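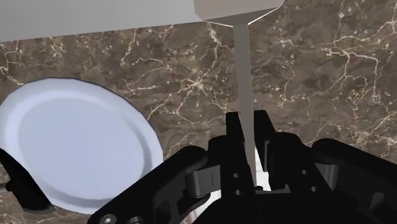

Ticket: Rod joint breaks during gripper closure, before pull command
Product: Troltlow simulator, Cuvex gripper plugin
Scene: Sabatier kitchen pack, hanging rod task
Customer: Condow
Reported by: Ladan Ebrahimi
Assigned to: Benoît Texier
Severity: raised from Normal to High, see Colette's entry
Status: Closed, with one follow-up

Ladan Ebrahimi, 09:12
We run the hanging rod task as a nightly regression. The gripper comes up from below with its fingers either side of the rod, closes, waits for the grasp flag, then pulls down. The rod is attached to the block by a fixed joint with a break force, and the joint should let go during the pull.

Last night's batch was 1,595 episodes. In 14 of them the joint broke during closure. The grasp flag had not been raised and no pull had been sent. In every one the task was still scored as a success, because the scorer only looks at whether the joint is broken and whether the rod is between the fingers at the end of the episode.

We updated Troltlow and the Cuvex plugin together the day before, so I can't say which of them brought it in. Nothing changed in our policy or in the scene file. Logs and seeds attached.

What I need to know: is this a contact problem in the simulator, or is the plugin sending something it should not?

Benoît Texier, 09:47
Thank you, the seeds help. Please send:
– physics step rate and number of substeps
– solver type
– whether GPU contacts are on
– the joint state log for both finger linkages, at full rate if you have it

Please also confirm the break force set on the rod joint. The pack default changed once, a long time ago, and some people still carry the old value in an override.

Ladan Ebrahimi, 10:20
Step rate 500 Hz, one substep. Default solver. GPU contacts off. Break force is 400 N, taken from the pack, no override in our tree (I searched).

Joint states were only logged at the control rate. I am re-running the 14 failing seeds with full logging now.

Ladan Ebrahimi, 11:05
Re-run finished. All 14 fail again on the same seeds, so it is repeatable at least. Full-rate logs uploaded.

One oddity. In several of the runs the plate shifts slightly on the worktop at the same moment as the joint break. Nothing should be touching it.

Benoît Texier, 11:52
Reproduced here on the first seed I tried.

First finding: the force on the rod joint stays low until both fingers have touched, then goes over the break limit in a single step. The step before it is unremarkable. That is not how a real overload builds up, even with a stiff rod. It looks like penetration recovery: the solver finds a body too deep inside another one and pushes it out hard.

I suspected the rod's collision shape. It is thin and slightly tapered, and thin parts are sometimes given a box that doesn't follow the taper. Checked with the collision overlay on. The shape follows the visual mesh closely along the whole length. Not the cause.

The plate is a separate matter, I think. Will look at it after.

Benoît Texier, 13:30
Things tried, each on the 14 failing seeds:

Contact offset on the rod increased. Still fails on all seeds.
Friction on the fingers set to zero. Still fails on all seeds, so this is a normal force and not a stick-slip effect.
Two substeps in place of one. Most seeds pass, a few still fail.
Penetration recovery velocity capped low. All pass, but the rod then sinks visibly into the left finger and stays there. This hides the fault and I do not recommend it.
Cuvex plugin rolled back, Troltlow kept at the new version. All pass, rod sits where it should.
Troltlow rolled back, Cuvex plugin kept at the new version. All fail.

The last two lines put it in the plugin. Passing to Quentin.

Quentin Arnaud, 14:08
Taking it. For reference, the gripper is modelled with one driven linkage (left) and one following linkage (right). The right one is tied to the left by a mimic constraint. Before the update the constraint was handled by the simulator. In the new plugin we write the target for the right linkage ourselves, once per control cycle, using the measured position of the left.

The change was made because one customer wanted to read the linkage torque on each side separately, which the built-in constraint doesn't expose.

Looking at Ladan's logs to see how the two sides line up.

Quentin Arnaud, 15:16
Found it.

The right linkage lags the left by one control cycle. In free closure this doesn't matter, the lag is small and constant. When the left finger meets the rod it slows sharply. The right finger is still working to the old target, so it carries on, arrives late and arrives at full closing speed. For one cycle the rod is held against a nearly stationary left finger while the right finger is driven in behind a position target that is already past the rod surface.

The rod can't give way because its upper end is fixed to the block. The solver resolves the overlap in one step and the whole correction goes through the rod joint.

Whether it goes over the break limit depends on where in the control cycle the first contact falls. If it comes just before an update, the new target arrives in time and nothing much happens. If it comes just after, you get the full cycle of overlap. That would account for it being rare and for it following the seed.

Ladan, can you confirm that your successful episodes also show a raised force at closure? I would expect a spread, with only the top of it crossing the limit.

Ladan Ebrahimi, 15:49
Confirmed on a sample of passing seeds. Before the update the closure force was much the same from seed to seed. Now it is all over the place, and some of the passes are close to the limit. So the real number of affected episodes is larger than the number of breaks. I will mark the whole batch as unusable.

Colette Royer, 16:03
Reading this from the hardware side. Does the physical driver share the target code with the simulation plugin? If it does, this is a safety item and needs to be treated as one. A late finger at full closing speed is a pinch hazard, and the force limit in the driver is checked on the driven side only.

Raising to High until this is answered.

Quentin Arnaud, 16:25
It shares the trajectory code but not the mimic code. On the physical gripper both linkages are moved by a single actuator through the gear train, so there is no second target to be late. I have checked the build and the mimic module is not linked into the hardware driver.

Aliki Zervas, 16:40
Checked independently from the release package, same answer. The symbol is absent. I also ran the bench unit through closure on the force gauge with the new release and the two sides track as they did before. Result is in the bench record.

Colette Royer, 16:44
Accepted. Please keep the severity at High for the simulation side all the same. Condow use these runs to choose closing speeds for their cell, and a wrong force in the sim ends up as a setting on the floor.

Quentin Arnaud, 17:31
Fix proposed:

1. The mimic constraint goes back to the simulator by default.
2. Separate torque readout becomes an option, off by default. With the option on, the right-hand target is written every physics step and not every control cycle, and is clamped so that the right finger can't be commanded ahead of the left.
3. The plugin writes a warning if the difference between the two linkage positions goes over a set tolerance during closure.

Test build is in the usual place.

Benoît Texier, 09:20, following morning
Test build against the failing seeds, default setting: all pass. With the torque option on: all pass, closure force slightly higher than default but steady. Warning did not trigger in either case. I then put the old lag back in on purpose and the warning did trigger, on the correct side and at the correct step.

On the plate: it has nothing to do with the gripper fault as such. The collision shape for the plate is a low-sided polygon, and its underside was authored a hair below the marble surface. It rests there quietly because the solver lets it sleep. A large impulse anywhere in the same contact island wakes it, and it then gets pushed out of the worktop, with a small sideways movement. The plate and the gripper housing were in the same island in the seeds where Ladan saw it move. Where the housing passes well clear, the plate stays still.

I have raised the plate by the missing amount in the Sabatier pack. It goes out with the next pack update. Until then the workaround is to lift it by hand in the scene file, or ignore it if your scoring doesn't use the plate.

Ladan Ebrahimi, 11:38
Installed the test build on our side. Ran the failing seeds first, all pass. Then ran the full 1,595 with the default setting. No early breaks. Closure force is back to the old narrow band.

We don't use the plate for scoring but I have lifted it anyway, it was making the difference plots noisy.

We have also changed our own scorer. It now requires the grasp flag to be raised before the joint breaks, and an episode that breaks early is reported as a fault and kept out of the success figure. It should have done that from the beginning. If I had not been looking at the force plots for another reason, this would have gone through as a clean night.

Aliki Zervas, 12:10
Could the order check go into the scorer that ships with the pack? Other customers will be using the same one.

Benoît Texier, 12:22
Agreed. Opened as a follow-up and linked here. Ladan, if you can share your version of the check I will use it as the starting point.

Ladan Ebrahimi, 12:50
Sent. It assumes the flag and the joint state are stamped on the same clock, so please check that if someone is running the scorer as a separate process.

Colette Royer, 14:15
Release note wording, for approval:

"In the previous release of the Cuvex plugin, the following linkage could lag the driven linkage by one control cycle in simulation. This could produce false force peaks when closing on a fixed or stiff object. Force results from simulation runs made with that release should be repeated. Physical grippers are not affected."

Quentin Arnaud, 14:21
Approved.

Ladan Ebrahimi, 14:30
Fine by us. The two closing speeds we took from the bad batch have been withdrawn from the cell configuration. They had not been loaded yet.

Benoît Texier, 14:36
Closing. Fix goes into the May release of the plugin. The scorer follow-up stays open under the Sabatier pack, owner is me.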